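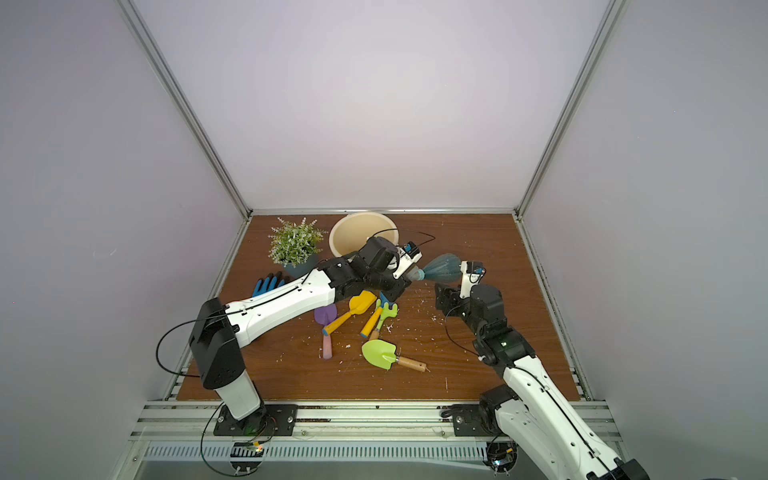
According to Yamuna Murthy, a barrier line on the floor is worthless on an open day unless somebody stands at it, and item 2 should not be passed on tape alone. Accepted. The item now reads "line and attendant."

Demonstration cell, two arms, handover task
Pre-opening inspection, Markden open day, Saturday, March 6, 2021
Inspector: Hartmut Thiele
Cell operator: Edeltraud Hamann

1. Base mounts
Mounting plates bolted to the base rail, both arms. Bolts checked by hand wrench.
Result: pass
Comment: Paint marks on the bolt heads are worn. Renew before the April visit.

2. Visitor line and attendant
Line at 200 cm from the front rail.
Result: pass with condition
Comment: Pascal Tiedemann on the line until noon, Elfriede Schwerdtfeger after. If the attendant leaves, the arms go to hold.

3. Emergency stop
Pressed once from the operator's seat and once from the visitor side, arms moving.
Result: pass
Comment: Both arms stopped. Restart needs the key, as it should. Key stays with the operator.

4. Cables
Check for snagging over the full reach of each arm.
Result: pass with comment
Comment: The wrist cables have slack that reaches the work area. One lies on the tabletop at the right arm. Watch it when a tool with a handle is being picked up. Re-clip if it catches – do not tape it to the housing.

5. Enclosure
Side and back panels seated, frame posts tight.
Result: pass

6. Work surface
Result: fail, to be corrected
Comment: White crumbs on the wood, mostly by the toy tools and between the arms. Vacuum before the first group and again at lunch. No compressed air with visitors present.

7. Objects for the demonstration
Bottle, toy garden tools, glove, bowl, potted plant.
Result: pass
Comment: The bottle is to be handed over empty. Plant stays at the back. Nothing gets handed to visitors out of the cell while the arms are powered, and that includes the toys. Children will ask.

8. Grip force and speed
Demonstration profile loaded, reduced speed confirmed on the Kinsella controller.
Result: pass
Comment: Log counter at 2,306 cycles at start of inspection. Handover repeated with the bottle, no drop observed.

9. Paperwork
Risk assessment sheet 246 at the operator's seat.
Result: open
Comment: The copy on site is the previous revision. Hamann to print the current one.

Release for demonstration: yes, after items 6 and 9 are closed and initialed.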